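Category: Tutorials / Simulation / Manipulation

How to test a pick policy with scene shuffling

A few of you wrote after the last tutorial asking how we get our success numbers, so I put the kettle on Thursday afternoon and wrote the whole thing down. The method is called Vekiment (Khadija Zerouali named it, and I have never gotten a straight answer about why), and all it does is shuffle the objects in a simulated scene between trials while holding the robot's starting pose still. You'll need a simulator you can script, a trained policy, and a free evening.

Step 1. Check the wrist view first

Before you shuffle anything, load one scene and look through the wrist camera. You want both fingers in view, with the target in the open space between them. I like the green-lidded can as a first target, even with the red plate sitting close by and partly under one finger. If your policy was trained with a different finger spacing, fix that now – I once threw away 824 trials over it, and Khadija still brings it up. 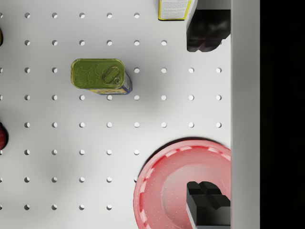 Step 2. Lock the starting pose

Save the joint angles once and load them at the top of every trial. Please don't trust the simulator's own reset for this! Ours drifted a tiny bit every time, and it took Hermine Oberholzer most of December to track it down. Her fix was to write the saved angles straight into the state, let the physics settle for 100 steps, and only then hand control to the policy.

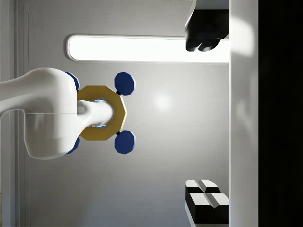 While you're in there, set the lighting seed too and write it in your log next to the pose. We skipped that on the first run, and then we couldn't replay the odd failures we most wanted to look at.

Step 3. Shuffle and run

Draw a new position and heading for every object, throw out any draw where two of them overlap, and run the policy. We do 500 draws per target. Small flat things like the hex nut deserve their own line in the results, or they get lost in the average. Across all our targets we kept 1,376 trials, and the gap between tall objects and flat ones was much wider than I had guessed.
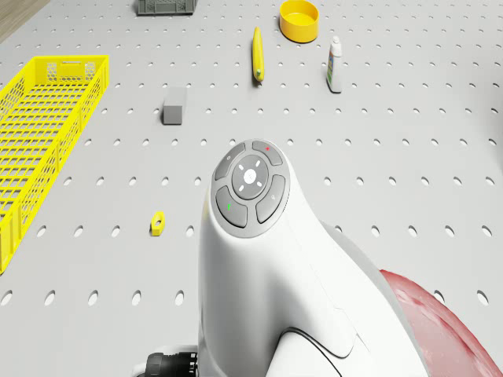
The pegboard with the yellow crate at left and the banana, bowl and bottle toward the back.

Step 4. Sort the failures by hand

I know, I know. But pour yourself something nice and watch the failed trials one by one. We use "missed," "slipped" and "bumped a neighbor," and Hermine keeps a fourth pile for anything she wants to argue about. My sorting script is in the Stestetti folder, along with the pose file from Step 2.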